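Skosta Short Film Evening: the program is ready, and submissions for January are open

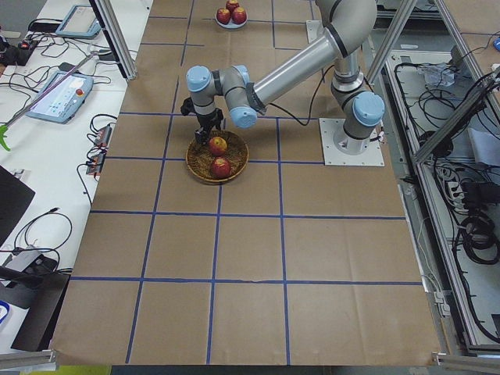 Gripper above a woven wicker basket, on a table covered with brown paper.

2021-07-23

Dear friends of the club,

The summer program of Skosta is now complete, and we are very happy with it. We received films from animators in many places, and the selection took us longer than we planned. In the end we chose 19 films, all of them under six minutes. The full evening, with one pause, will take a little more than two hours.

The evening opens with "Arkach", a puppet film in black and white about a ferry that has only one passenger left. It was made over three winters in a kitchen, and the sound was recorded on the same ferry line which gave the idea for the story. Please come on time for this one. The first shot is very quiet, and we will keep the door closed until the film is over.

After the pause we show "Rey", which is drawn with charcoal on one single sheet of paper. The animator draws, takes a picture, erases a part and draws again, so the old lines stay a little visible under the new ones. The film has 2981 drawings in this way. We will have the last state of the sheet in the entrance room, behind glass, and you can look at it before the program or in the pause. We ask you not to use flash there.

There are also four student films, two music videos and a small group of works made with cut paper. Three of the films have no subtitles, but they also have almost no dialogue. For the others we prepared English subtitles, and we thank the members who checked them. If you still find a mistake, please write to us, we will correct it before the films go to the online library.

Tickets are the same price as last year. Members of the club enter free and may bring one guest. The room is smaller than the old one, so please reserve your seat with the form on our page. Seats which are not taken five minutes before the start will be given to people waiting at the door.

Submissions for the January program

From today you can send us your film for the winter edition. The theme this time is "Weight". You may understand this word as you like: a heavy object, a heavy thought, or simply the old exercise with the ball and the flour sack, which many of us did in the first year of study. Films up to 20 minutes are accepted. All techniques are welcome, and we would like to see more cut-out and sand animation, which we receive very rarely.

Please send a link to the film, a short text about it, and one still picture. Do not send the film file itself by e-mail, our mailbox is not big enough and it stops working for everybody. Unfinished work can be sent too, but then write clearly which parts are missing and when you expect to finish them.

Flokaron workshop

The walk cycle workshop at Flokaron still has six free places. It is for beginners and lasts two afternoons. Light tables and paper are there, but bring your own pencils and an eraser. If you signed up in spring and did not get an answer, your message was probably lost when we changed the form. Please sign up again, and mention the first message so that we can put you at the top of the list.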